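4 Evaluating a bought-in tabletop kit

4.1 What was on offer

The Loliston kit arrived in February in two crates and a padded envelope. The crates held the props. The envelope held the licence, which was longer than the manual. Pronesska sells the kit to laboratories that own an arm already and would like to spend less of their lives in toy shops, and its catalogue promises "a complete kitchen manipulation bench, ready in an afternoon". We had set aside two afternoons and used most of a week, though part of that went on finding a screwdriver.

For readers who have not met the product, the kit comprises play food, small crockery, a toaster oven, a set of written tasks and a piece of scoring software called Flustine. The arm, gripper, table and patience are supplied by the customer. There is also a subscription, under which Pronesska will replace worn props and send new task cards twice a year. We took out the subscription for the purposes of this review and have so far received one reminder to renew it.

The task cards are the best thing in the box. Each gives a starting layout, a single instruction and a condition for success, in sentences a tired person can follow. "Put the ketchup on the plate" is a card. So is "Put the colander next to the oven", which sounds like the easier of the two until one has to say how near "next to" is. The cards say a hand's width. They do not say whose hand. Our two raters, Frøydis Solberg and Tuulikki Koivisto, settled the matter by using Koivisto's, it being the hand that was usually in the room.

Layouts are meant to be reset by a person between trials. The manual suggests taping an outline on the table for each object, a method that works well for one card and turns the table into a map of the London Underground by the sixth. We gave up on tape and reset by eye against a printed photograph. An overhead view proved the most useful for this, with the plate and the smaller toys at the top and the colander and its matching bowl kept close to the oven door.

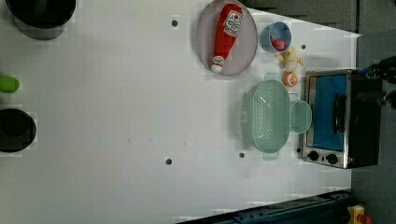 4.2 Procedure

We compared two ways of driving the arm. The first was the controller bundled with Flustine, which Pronesska describes as a baseline and which we shall describe in the same way out of kindness. The second was our own policy, trained on demonstrations collected in the same room by the same two raters. Neither system was tuned on the evaluation layouts. The vendor's support desk offered to tune the baseline for us at an hourly rate, and we declined.

The full protocol ran to 1000 trials, split evenly between the two controllers and drawn at random from the card deck. A trial ended when the success condition was met, when the time limit ran out, or when a rater pressed the stop button. Raters were told to press it whenever they felt uneasy. Solberg turned out to have a much stronger stomach than Koivisto, and we therefore report stops per rater in the appendix.

Every trial was scored twice, once by Flustine from its cameras and once by the rater on duty. The rater wrote down a verdict before seeing the software's. This sounds like a small precaution, but in piloting we had found that a confident green tick on a monitor has a remarkable effect on what people remember having watched.

One departure from the manual should be recorded. The manual asks for the oven to stand at the far side of the table from the arm's base. On our table that put the door handle beyond comfortable reach, and we moved the oven to the side instead. Flustine accepted the change after a recalibration. The vendor's view, sent by e-mail on April 5, 2023, was that the change was "supported but not recommended", a phrase we have since adopted for most of our own work.

4.3 Where the scoring went wrong

The software and the raters disagreed on 89 trials. We had expected the disagreements to be scattered across the deck. Most of them belonged to cards involving the ketchup bottle, and nearly all of those turned on the word "on". Flustine counts an object as being on a plate when its outline overlaps the plate's outline in the overhead camera by more than half. A bottle held a little way above the plate satisfies this perfectly well. Flustine would award the point, close the trial and go on to the next card with the bottle still in mid-air.

The opposite error was rarer and more irritating. When the arm came in across the table, it could cover enough of an object to make the software lose it, and a lost object was scored as a dropped one. Views from the side suffered from this most, the gripper being large and the toys small (Figure 2). The blue vessel with the red toy in it gave particular trouble: Flustine tracks containers and contents separately, and it was quite willing to report that the contents had left and the container had not noticed.
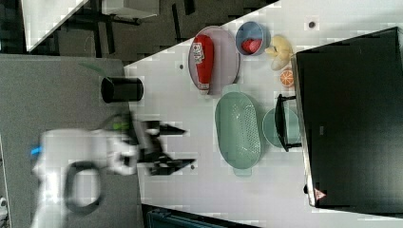
Figure 2. Side view with the arm reaching over the table edge. The ketchup bottle lies on the plate; the colander and the black appliance are to the right of the gripper.

We raised both faults with Pronesska. The reply pointed out that the overlap threshold can be changed in a settings file, and this is true. The settings file is not mentioned in the manual. Raising the threshold did nothing for the hovering bottle, as a bottle directly above a plate overlaps it by whatever amount one cares to ask for. We added a rule of our own requiring the gripper to be open and withdrawn before a trial could be scored, and the ketchup disagreements fell away almost entirely. The rule is 311 characters long, including the comment apologising for it.

4.4 Value for money

An earlier kit from the same market, the Shahbazi bench, costs less and contains no software at all. Laboratories that mean to score by hand should probably buy that one, or visit a toy shop. Loliston's price is about 2000 euros before the subscription, and what it buys is mainly the cards and the assurance that another group with the same crate is looking at the same bottle. We think that is worth paying for once. We are less sure it is worth paying for every year.

The results in Section 5 use the raters' verdicts throughout. Flustine's are given alongside them for comparison, with our gripper rule switched off, as a customer would find it on the first afternoon.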